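제6장 시연 데이터는 정책이 되는가
모방학습 소프트웨어를 의심하며 읽기 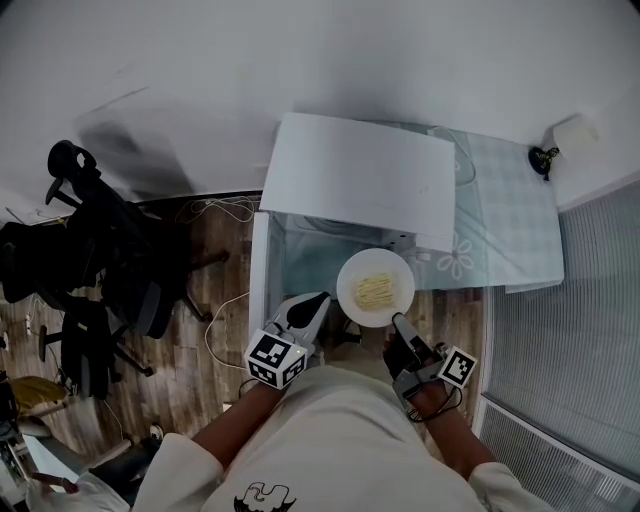 지남길은 이 장의 초고를 읽고, 사람 손으로 모은 궤적이 충분히 많으면 계획기는 필요 없어진다고 여백에 적어 보냈다. 접촉 모델을 손으로 쓰던 시절로 돌아갈 이유가 없다는 말도 덧붙였다. 필자는 그 메모를 지우지 않고 두었다. 요즘 이 분야에서 가장 흔히 듣는 주장이고, 이 장 전체가 거기에 대한 긴 반론이기 때문이다.

먼저 ‘충분히’라는 말부터 걸린다. 면이 담긴 접시를 다루는 작업을 생각해 보자. 손에 쥔 그리퍼로 시연을 2,000회 모았다고 하면 큰 숫자처럼 들린다. 그런데 같은 탁자, 같은 접시, 같은 사람의 손목 습관으로 모은 2,000회라면 정책이 배우는 것은 접시 다루는 법보다 그 방의 배치에 가까울 수 있다. 학습 손실은 이 둘을 구별해 주지 않는다. 검증 집합을 같은 방에서 떼어 냈다면 검증 손실도 마찬가지다.

다음은 좌표다. 그리퍼에 붙인 흑백 기준 마커는 자세 추정을 쉽게 해 준다. 마커의 크기와 카메라 내부 변수를 알면 모서리 네 개로 여섯 자유도 자세가 나온다. 교과서는 대개 여기서 멈춘다. 그러나 마커가 비스듬히 보일 때 해가 둘로 갈라지는 문제, 마커에서 손가락 끝까지의 변환을 누가 언제 보정했는가 하는 문제는 남는다. 회전 오차가 3도이고 손가락 끝이 마커에서 110 mm 떨어져 있으면 끝점은 6 mm 가까이 어긋난다. 접시 테두리를 잡는 작업에서 이 값은 무시하기 어렵다.

시간축도 믿을 것이 못 된다. 초당 30프레임 영상과 그리퍼 개폐 신호를 맞출 때 한 프레임만 밀려도 33 ms가 틀어진다. 손가락이 닫히는 순간의 라벨이 접촉보다 앞서 있으면 정책은 허공을 잡는 법을 성실하게 배운다. 수집 도구 Grana의 기본 설정은 수신 시각을 기록하며, 촬영 시각은 따로 켜야 저장된다. 필자의 수업에서는 매 학기 누군가가 이 설정을 놓친다.

그렇다고 시연 데이터를 버리자는 말은 아니다. 잘 휘고 엉키는 음식물을 해석적으로 모델링하려던 시도들도 성적이 좋지 않았다. 다만 어떤 실패가 데이터로 줄고 어떤 실패가 그대로 남는지는 따져 보아야 한다.

6.1절에서는 마커 기반 자세 추정의 오차 전파를 유도한다. 6.2절은 시각 동기화를, 6.3절은 양손 궤적의 분할을 다룬다. 6.4절에서는 행동 복제 정책을 Wevholm 시뮬레이터에 올리고 접시의 초기 위치를 조금씩 옮겨 가며 성능이 무너지는 지점을 찾는다. 동차 변환이 익숙하지 않은 독자는 2장의 연습 문제를 먼저 풀고 오기 바란다.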